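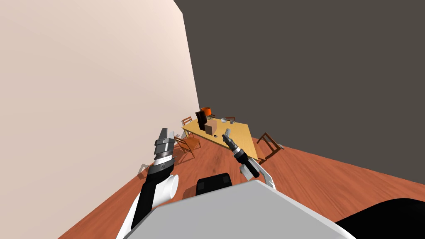
*Head view, Nomo sim, dining room layout. Both grippers in shot.*

**pell_wheel** wrote:

Posting a result from our Nostton setup that I'd like people to pick at before we write it up.

We trained the same two-arm policy three ways on the same 2,801 simulated episodes. The first version sees the head view plus both wrist views. The second sees the head view only. The third gets all the views, but during training we blank out the wrist views at random, for whole stretches of an episode at a time. The task is to approach the table, pick up a named object and set it down at a named spot. Evaluation is 200 trials per version, spread over 20 room layouts the policy never saw in training.

The third version won, and the gap to the first was bigger than I expected. The head-only version came last on small objects but beat the first version on getting to the table and starting a sensible reach. So at the moment I think the wrist views are doing harm early in an episode and good late in it, and the blanking teaches the policy not to lean on them too soon.

Training settings are the same across all three. Happy to answer questions about the rest.

---

**grommet77** wrote:

How many seeds?

---

**pell_wheel** wrote:

2 per version. I know. The order of the three was the same on both.

---

**grommet77** wrote:

Then I'd hold off on "won". We had a result at about that level last October, the Fumier mobile base work, and it fell over when we ran more seeds. Same ordering both times on the first pair as well.

Not saying yours is wrong. I'm saying I wouldn't write the explanation yet.

---

**southbank_sim** wrote:

I can believe the early-harm part. What do the wrist views look like before the hand gets anywhere near an object? If they're mostly wall or table with nothing on it then you are feeding the network two extra streams with very little in them, and it will find something in there to latch on to.

---

**pell_wheel** wrote:

Mostly like the next one, yes.

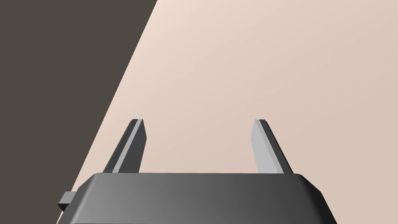

Our wrist encoder is small and gets trained from scratch along with everything else, so it has no reason to ignore a dull input unless the loss tells it to. I went through the saliency maps for the first version last night. On views like this one, where the fingers are open with nothing between them and the rest is flat beige and flat dark with one straight edge, nearly all of the attention sits on that edge. It's a strong line and it moves when the wrist moves, so it makes a decent cue for wrist angle. The trouble is that we already give the policy the joint angles. In the training rooms the edge also goes along with where the table is, and in the new rooms it doesn't. With the blanking on, the attention on the edge drops a lot and comes back on the fingers once something is near them.

---

**southbank_sim** wrote:

That's more convincing to me than the success rates, to be blunt.

Did you try just texturing the walls? If the problem is one hard edge between two flat colours, then it's a rendering problem as much as a training one. Your walls are plain. Put some paint variation and a few scuffs on them and the cue might go away by itself.

---

**pell_wheel** wrote:

Not yet. Texture randomisation in Nomo only covers floors and objects in the build we used. Walls get a flat colour per room.

---

**tidemark** wrote:

Disagree with southbank. Real rooms have plain walls. If you fix it by making the sim busier you've hidden the weakness, and then it turns up again on the real arm in the first magnolia office you wheel it into. I'd keep the walls flat and keep the blanking.

Also, saliency maps. I have seen them say whatever the author was hoping for. Swap the wrist stream for one from a different episode at the same joint angles and see whether the reach changes. It takes an afternoon.

---

**southbank_sim** wrote:

I didn't say fix it, I said try it. If texturing the walls closes the gap then you know the cause. You can go back to flat walls afterwards.

---

**tidemark** wrote:

Fair enough, as a diagnostic I've no objection.

---

**pell_wheel** wrote:

The swap test is a good idea and I'll run it first. The wall textures need a change in the renderer, so that will be slower.

While I'm here, one more question that came out of the evaluation. We place the tabletop objects per trial, and I'd assumed a bit of extra clutter would hit all three versions equally. It doesn't look that way. The head-only version gets noticeably worse when there's a low flat thing on the table.

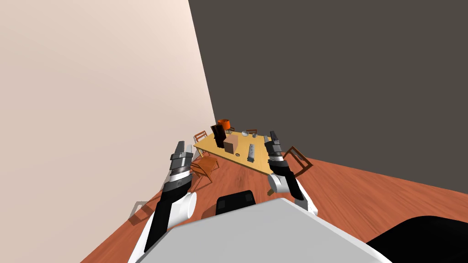
*Same room, with the flat grey item lying to the right of the box.*

The bowl and the cup don't seem to bother it, and neither does the tall black block. It's the flat one. It will reach for the box and hesitate if the grey thing is down beside it. The other two versions don't do this much.

---

**grommet77** wrote:

Could be height. From that camera angle something flat has hardly any side to it, so it may read as a marking on the tabletop. The head view in the first one is also tilted quite a way over. Is that on purpose?

---

**pell_wheel** wrote:

Yes, we randomise the roll on the head camera. All three versions had the same range of roll in training.

---

**grommet77** wrote:

Then I would split your flat-item trials by roll before deciding it's the item. You might have a few bad angles doing most of the damage. With 200 trials over 20 layouts you haven't got many flat-item cases in each cell either.

---

**oldhand_kin** wrote:

We saw something similar with the Mao planner, which has no learning in it at all. It took its depth from one view and low objects vanished into the table surface. We added a second view and it went away. So I'd be careful about calling it a policy problem — it may just be that one view isn't enough for anything under a certain height.

---

**pell_wheel** wrote:

Useful, thanks. Plan for now is the swap test, then more seeds on the first and third versions, then the split by roll. I'll leave the word "won" out of the draft until the seeds are in.

---

**grommet77** wrote:

Good. Post the swap numbers even if they're boring.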